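Break room layout: move the foosball table or leave it?

Office Setup and Maintenance forum > Shared spaces

tannerfolds
Posted Mon 27 June

We have until the end of the week to settle the common areas on our floor. The kitchenette and the foosball table share one end, and the teal room has the work tables and storage along the back wall. I want the foosball table in the teal room. Looking for opinions before I ask people to lift anything.
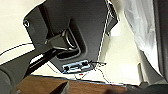
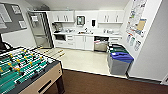
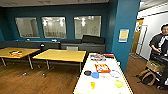
The fridge gets used all day and the players stand right where people come through with coffee. The teal room is quiet after lunch. I would push two of the work tables together and put the foosball table where one of them is now.

gridpaper_88
Leave it. People play while they wait for coffee. We moved ours to a back room in March and it got used maybe twice after that.

oddlot
Disagree with gridpaper. Ours went to a separate room and the noise complaints stopped the same day. Check the floor first, though. Carpet hides a bad leg. On a hard floor you will need to level it again or the ball rolls to one side.

tannerfolds
It has never been leveled as far as I know. Is there a trick to it?

oddlot
Long level across the rails, then the other direction, and adjust the feet. Takes four people to carry it safely. Lift it, don't drag it.

mk_lowell
Has anyone asked whoever works in the teal room? I would be annoyed if I lost table space to a game.

gridpaper_88
That was my point too. Work tables are harder to get back once they're gone. We priced one from Gelard and with delivery the quote was $1,256.

tannerfolds
Nothing is being thrown out. Fair point about asking, I'll send a note around today. If they say no, plan B is to turn the foosball table so the players stand farther from the counter.

mk_lowell
Try plan B first. It's free and you can do it in ten minutes.

oddlot
Fine by me, but level it anyway.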